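Lornier publishes home tidying survey and questions the "one basket" rule

May 10, 2022 - Home storage firm Lornier today published the results of its household tidying survey, and the company is in no hurry to tell anyone that a new basket will change their life.

The survey asked 1,872 households how they put away cloths, small toys and the other odds and ends that collect on a floor by evening. Most had tried the popular "one basket" rule, in which everything loose goes into a single container and the room is declared tidy. Only 329 were still using it after a month.

"We sell baskets, so I would have liked a better number," said Kirsty Geddes, head of research at Lornier. "But a basket full of mixed stuff is a drawer full of mixed stuff with holes in the sides. People tip it out to find one thing and they are back where they started."

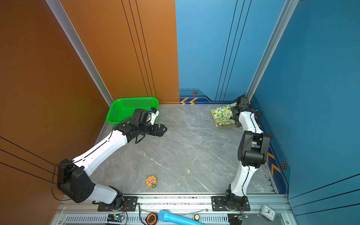 Lornier's new guidance, released under the name Hulon, drops the rule. It asks people to fold cloths flat and stack them, keep the basket for toys, and push it into a corner where it will not be kicked. The company makes no claim that this saves time. A trial group of 201 households followed the steps through November, and 99 of them said they noticed no difference in how long the evening tidy took. What did change, according to the trial notes, was how often a clean kitchen cloth had to be washed again after a day under the toys.

Geddes is also doubtful about the fashion for folding everything into small upright packets. A plain rectangle is enough for a kitchen cloth, the guidance says, and a printed one can be folded with the pattern facing out if the household owns several and likes to know which is which. Green plastic baskets with mesh sides are fine for soft toys. So is an old cardboard box, a line that Lornier's sales department asked to have removed and that has stayed in.
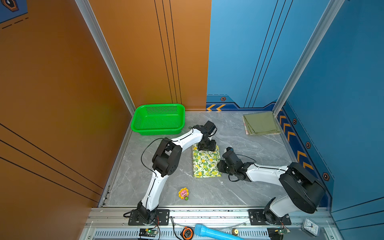 Rhona Tennant remains unconvinced and told the company that two kinds of item and one corner is a very easy test, and that she would like to see the same advice tried on a hallway with five pairs of boots in it. Lornier accepts the point. Hulon does not cover shoes, coats or paperwork, and the company has not decided whether it ever will.

The guidance is free to download from the Lornier website. No purchase or sign-up is required. Printed copies can be requested by mail.

Press contact: Torquil MacAulay, Lornier press office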